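Simulated arm draws a crowd at Vorneo, and a few awkward questions

12 March 2020

Vorneo opened its doors to the public for an afternoon to show off what it has been calling the future of help in the home. Anyone hoping to shake hands with that future had to make do with a screen. The robot on show was a computer model, working in a computer model of a room, and it stayed there for the whole of the visit.

The company had put out 130 chairs and filled most of them. There were parents with children, a good many students, two district nurses and a row of people from the local business club who left before the end. Coffee was free. So were the pens.

Usa Ratanaporn, who runs the project, gave the opening talk. It is called Karar, and the aim, she said, is to teach an arm to find, pick up and hand over small household things, beginning with the sort of clutter that ends up on top of a chest of drawers. She said the software had been through 3,403 practice runs in the simulator since December. She did not say how many of them had gone well. When a man near the front asked, he was told the figures were "still being looked at".

That set the tone for much of the afternoon. Vorneo's staff were friendly and plainly proud of the work, and they were happy to talk for as long as anyone liked about how the model was built. They were a good deal less keen to talk about results.

The demonstration used a model of a Franka Emika arm, with the maker's name in large letters along the side. It was set over a wooden drawer cabinet with a first-aid case on top, green cross and all, and a little yellow object next to it. Peiyu Xu, at the keyboard, moved the view about so that people at the back could follow the gripper.
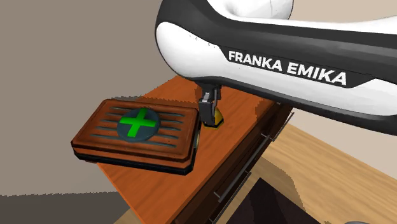 What the visitors wanted to know

Questions came quickly once the lights were up. The first was the obvious one: why not show a real arm? Chenxi Gu, who looks after the simulator, said a real one is slow, costs money every time it knocks something over and can't be run all night with no one in the building. All fair points. They explain why a firm would train its software this way. They don't explain why it would ask the public in to watch before it has anything to show outside the computer.

One of the nurses, Xuelian Han, was more direct. She pointed out that the first-aid case on the screen was shut, and asked whether the arm could open one. Mr Gu said that opening things was "a later stage". Could it tell a case that was full from one that had been used up? Also later. Could it work with a frightened person in the room? He said the project had not looked at people yet.

"Then it's a very nice cartoon of a cupboard," Ms Han told me over the coffee. "I'd like to see it in my mum's kitchen, with the cat."

Others were kinder. A sixth-former beside me thought the shadows were rubbish but the arm was brilliant, and stayed behind to ask about work experience. Several parents said their children had sat still for longer than they did at the cinema.

Ms Ratanaporn's answer to the doubters was that the tabletop had been made harder on purpose. As well as the case and the yellow item there was a see-through greenish container, and something dark and flat lay further along. See-through things are a known headache for robot cameras, she said, and a system that can cope with them in the simulator has a better chance of coping with them in a house. A better chance than what, she was asked. Than one that hasn't tried, she said, and got a laugh.
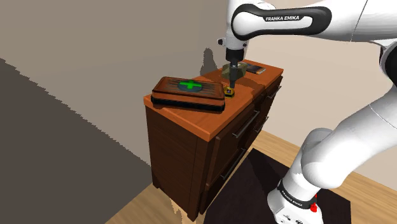
There is money behind all this. Dretel, which makes fittings for care homes, has paid for the first 2 years of Karar and sent Jinlong Yan to speak for it. He talked about an ageing population and a shortage of carers, both real enough, and said Dretel hoped to see a trial in a working care home "in due course". Pressed for a year, he would not give one. Pressed for the name of a home, he said talks were going on.

I asked him whether any care staff had been involved in choosing the tasks. He said they would be.

Vorneo plans a second open day at its Jiang Road site and says a real arm will be there, bolted to a real bench. No date has been set. Places will be free but must be booked through the company's front desk, and under-12s will need an adult with them.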